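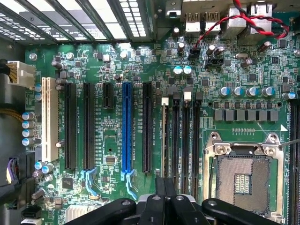

데스크톱 분해·재조립 자료 README

정리: Hamdia Yimer, Milagros Nieto
최종 수정 2025년 1월 22일

개요
Hedegaard 작업실에서 쓰는 데스크톱 본체 내부 작업 기록. 케이스 열고 메모리, CPU, 확장 카드, 케이블 빼고 다시 꽂는 과정. 전체 클립 628개. 급하게 쓰는 중이라 빠진 거 있으면 알려주세요.

부품 이름 (라벨에 쓰는 말)
- 확장 슬롯: PCI / PCIe 구분할 것. 크림색 긴 거는 PCI, 파란색 긴 거는 PCIe x16
- 전원 커넥터: 흰색 다핀
- 2선 케이블: 빨강-검정 꼬인 것. 꽂힌 헤더까지 한 라벨로
- 메모리 슬롯: 위 뱅크, 아래 뱅크 따로 적기
- 소켓: 로드 플레이트 열림/닫힘 표시 필수
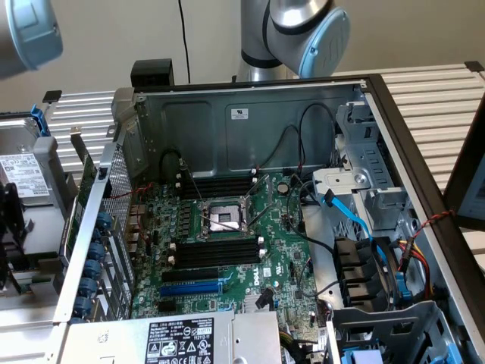
그림 2. 옆으로 눕힌 Dell 본체, CPU 소켓이 빈 상태.

폴더
clips/ 클립 원본
labels/ 클립당 텍스트 파일 하나
notes/ 작업자 메모. 형식 제각각임, 아직 정리 못함

작업 순서
전원 분리 → 측면 패널 → 케이블 → 카드 → 메모리 → CPU. 조립은 역순. 단 Rosalía Campos 작업분은 메모리부터 뺀 게 섞여 있음. labels에 order=alt 로 표시해놨슴.

알려진 문제
- SATA 케이블이랑 다른 검정 케이블 라벨 헷갈린 것 있음, 수정중
- 나사 크기 기록 없음
- 클립 길이 최대 60초. 넘는 작업은 2개로 나눔, 파일명 뒤에 _a _b
- 소켓 핀 접촉면 상태는 라벨 안 함
- 코인 배터리 빼는 작업은 이번 판에 없음

사용
내부 교육용. 밖으로 돌릴 땐 Milagros한테 먼저 메일. 라벨 고치면 notes/changes.txt 에 한줄 남겨 주세요, 날짜하고 이름만이라도.

다음 판
클립 1,000개 목표. 노트북 분해는 Standcombe 쪽 자료 받은 다음에 추가 예정.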